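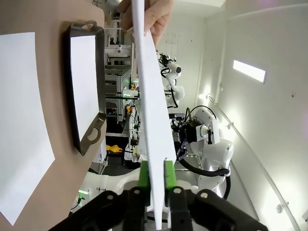 Gripper loses hold of card after pad change -- is the force setting lying to me?

Asked by Sem Dierckx

We have a small cell that moves single sheets of card from a tray to a folder. Two-finger gripper, green pads. I changed the pads in May and the hold has been poor ever since. I do a pull test by hand: close the gripper on the bottom edge of a sheet, take the top edge and pull steadily. With the old pads I had to tug properly. With the new ones the sheet slides out, and not evenly -- one corner goes first and the rest follows.

The supplier (Lurnel) says to raise the force. I've gone from 2 to 13 on their scale and can't say I believe it changed anything. The pads are the right part number according to the bag. Is there something I should check before I pay for a service visit?

3 answers

Pieter Dewulf
Raise the force some more. Ours runs at maximum and never drops anything.

Annelies Schouten (accepted)
I wouldn't touch the force again. One corner going first tells you the pads aren't meeting flat, and squeezing harder on a crooked pad mostly marks the card.

Put the force back where it was. Stop the arm and close the gripper with no card in it, then shine a torch from behind. If you see a wedge of light between the pads, one of them is sitting proud. Take both off and look at the seats. Old glue is the usual thing, or a bit of the old pad left in a corner. Scrape it with something plastic, wipe with alcohol, let it dry, refit, and do up the screws a little at a time, going back and forth between them. If you tighten one fully first the pad tips and stays tipped.

Wipe the pad faces too. New ones often come with a film on them from the mould and it's slippery on coated card.

Then repeat your pull test, but use a fresh sheet each time and pull in line with the fingers. I'd also hang a luggage scale on the top edge if you have one. "Had to tug properly" is a memory from before the change and I don't trust mine that far either.

As for the scale going from 2 to 13 with no difference: some controllers only take the new value after a restart. Worth ruling out before you blame the pads for everything.

Comment from Sem Dierckx: Wedge of light, yes, on one side. There was a strip of old glue under that pad. Cleaned and refitted, hold is much better. Still not convinced by the force number, restart or no restart.

Willy Stevens
Did you check they really are the right pads? We had a bag from Rullar marked 606 with 102s inside. Same green, slightly thinner. I only found out with calipers, and the supplier argued for a fortnight. I measure every pad now before it goes on, whatever the bag says.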